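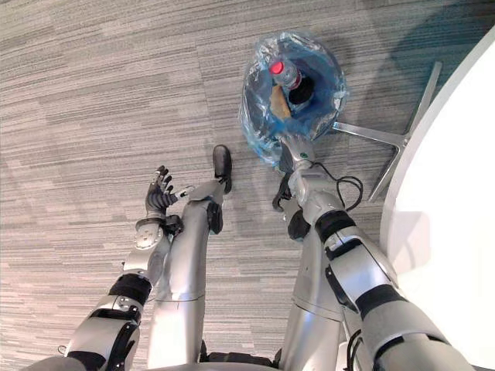 What should visitors do while the robot is working near the floor?
Stay behind the tape line and keep bags, feet and small children out of the robot's reach until the host says the demonstration is over.

Section 2. Running the Bottle Demonstration

Welcome, and thank you for hosting an open day with the Tadero humanoid! Guests love this one, so please take your time with it.

1. Put a lined waste bin on the floor where your guests can see into it from the tape line.
2. Set out a capped plastic bottle. We like a bottle with a bright label, as people at the back can follow it more easily.
3. Turn on the hand controller and wait for the ready tone.
4. Say out loud that the robot is about to move, and then choose Grasp from the Laltetard menu.

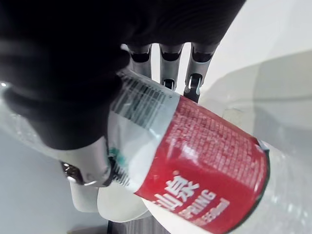

Written by the Okabe visitor program team, Jarnport. Revised in April.

5. Let the hand close at its own pace. The fingers press on one side of the bottle and the thumb comes around the other, and guests will want a good look at that (they always ask about the thumb).
6. When everybody has seen enough, choose Release.

Note: The battery should read 78 percent or better before each group comes in. If it doesn't, chat with your guests a little longer and let it charge.

Caution: Never reach into the hand to straighten a bottle. Press Stop first, then wait for the tone.

Caution: Have the finger joints inspected after 3,000 grasps, and write the date in the log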